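The Night Desk at Fostport
by Shirley Cloutier

1. The call

The call came in at ten past three. Liette Arsenault had the headset on and a cold sandwich in front of her. A man said they were on the water and the motor had quit. He said there were 33 of them. Then he said it again in French, slower, as if the first number had been a mistake.

She asked what he could see.

"One light," he said. "Red. It goes and comes."

There were five red lights on that stretch. She asked him to count the seconds between flashes. He counted out loud and she heard a child counting with him. Four, both times. That was the Semmont shoal.

She rang the cutter. Dhillon picked up, and she gave him the position.

"That's over the line," he said. "That's their side."

"By how much?"

"Enough to matter to somebody."

The order pinned above her desk was two pages long. Boats past the line were to be reported to the other side and left alone. She had reported one in May. The other side had thanked her, and in the morning a fisherman brought in a life jacket.

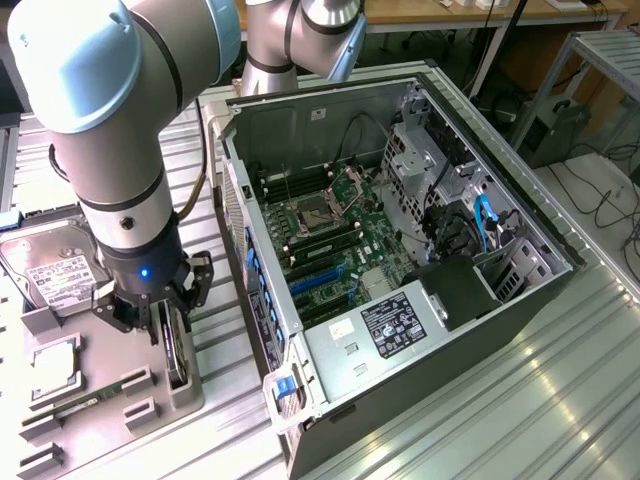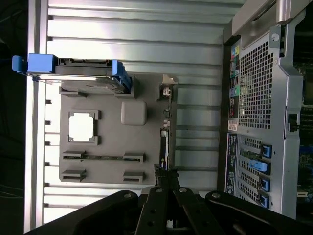
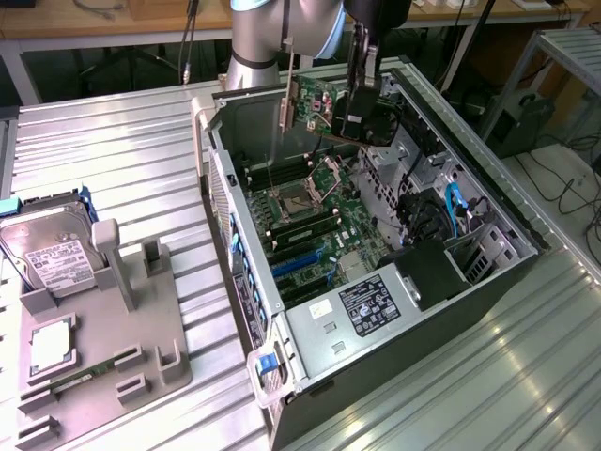
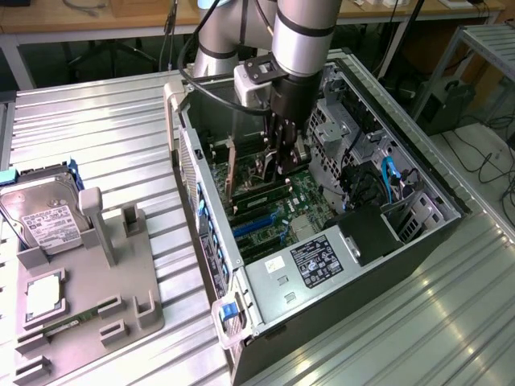 2. The log

She looked at the chart for a while. The shoal was a small gray patch, and the line ran along its southern edge. A boat without a motor would drift. The tide had turned at two and was setting south.

"Dhillon," she said. "How long for you to reach the line?"

"Up to 24 minutes, with this sea."

"Go and sit on it. Put all your lights on."

He didn't answer right away. She could hear the engines come up under him.

"And what do I write?" he asked.

"Write that you were on patrol."

She went back to the man and told him to look south and keep everyone seated. He wanted to know if the ship was coming to them. She said they were coming to the ship. He passed this along, and a lot of people started talking.

At ten to four he said he could see it. Liette wrote the time in the log, then the position, a little south of the true one. She moved the sandwich and turned to a clean page.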